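Budget stuff, finally

2025-06-08

OK so I promised a money post ages ago and then didn't write it. Doing it now, fast, before the quote runs out.

Short version: we want a second two-arm rig. Two arms, two grippers, a camera in each gripper, same as the one we have. Stedier quoted 2,083 for the arm pair without grippers. Grippers extra. Cables extra, which annoys me every time.

What I got wrong last time, so I don't do it again:

Spares. Budgeted zero. Fingers wear, cables get tugged, a joint cover cracked in week two and we sat around waiting on a part that cost less than lunch. This time 200 goes in a spares line and stays there. No borrowing from it for shelves.

Shipping. Gu is cheaper on paper for the grippers but they ship in seperate boxes and each box gets its own fee. Add it up before you get excited. I didn't.

Cable length. Sounds dumb. The short ones are fine on a bench and miserable anywhere else. Ordering long, plus clips so they sit out of the way when the arm bends.

Compute. Not buying. The old desktop is loud but it copes. Ask me again in December.

Then the big one, mobile base or no base. Most of what we care about is low down and in the middle of real rooms — chairs, sofas, laundry, toys. A bench rig can't get to any of that. So the base stays in the plan even though it eats most of the money. Looked at a Grustima base secondhand, 400 off the new price, but no battery and no charger, so is it really 400 off? No. Still thinking.

Warranty: 7 months on the Stedier arms. Weird number. I asked for twelve and got a polite email.

Went back through our home footage to see what we really need from the grippers before signing anything. Mostly soft stuff. Cushions, clothes, blankets.

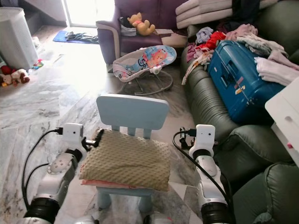
Skivulano Robotics Club | Home Manipulation Team

Look where the fingers have to go there. Kid's chair, folded cushion on the seat, more fabric under it. Stiff narrow fingers are OK for boxes and lids but for folded cloth I want something wider with a bit of give. So that's a second set of fingertips per gripper, and I'd take those over the fancier cameras if it comes down to one or the other.

Also floors. Marble bounces the window light all over the place, and I'd like to try a cheap polarizing filter before anybody says the words "new camera" to me.

Order of buying, for now:

Arms first, they have the longest wait
Grippers and the wide fingertips
Long cables, clips, spares
Base, once I hear back about a battery

If you've run Gu grippers with Stedier arms, please tell me if the mounting plate fits without an adaptor. The drawings say yes. The drawings said yes last time to.

Quote is good till the end of the month. Going to bug people for signatures tomorow.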